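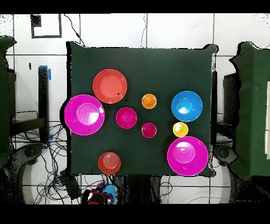
Nail Station Safety Checklist – Planitz Salon

Date checked: August 20, 2024
Station: Lai

1. Polish bottles closed and stored upright – OK
Two caps were sticky at the neck. Wiped with remover and put back.

2. Acetone container labeled and lidded – OK
Label is fading. Reprint before November.

3. Metal tools cleaned and disinfected between clients – OK
Soak time is posted at 15 minutes and the timer works.

4. Files and buffers single use – NEEDS ACTION
Three used files found in the clean drawer. Thrown out. Keep the discard bin on the left side of the chair.

5. Curing lamp, Grulon, unit 3269 – OK
Cord and plug have no damage. One bulb is dim – order a spare.

6. Dust extractor filter – NEEDS ACTION
Filter has over 150 hours on it. The log says to change it at that mark. Left switched off until the new one is in.

7. Bowls and small dishes – OK
Wash with soap, rinse, disinfect and air dry. Do not stack until dry.

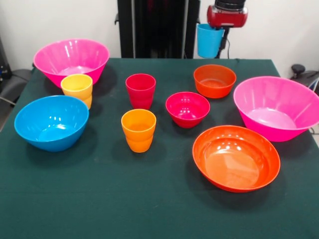 Bowls and cups on a green cloth

8. Gloves and masks – OK
One box of 50 medium gloves left. No small.

9. Patch test cards filled in for gel clients – NEEDS ACTION
Two cards have no client signature. Ask at the next visit, before any product goes on.

10. Eyewash bottle in date and within reach – OK

Next check: November, together with the Trasstead station.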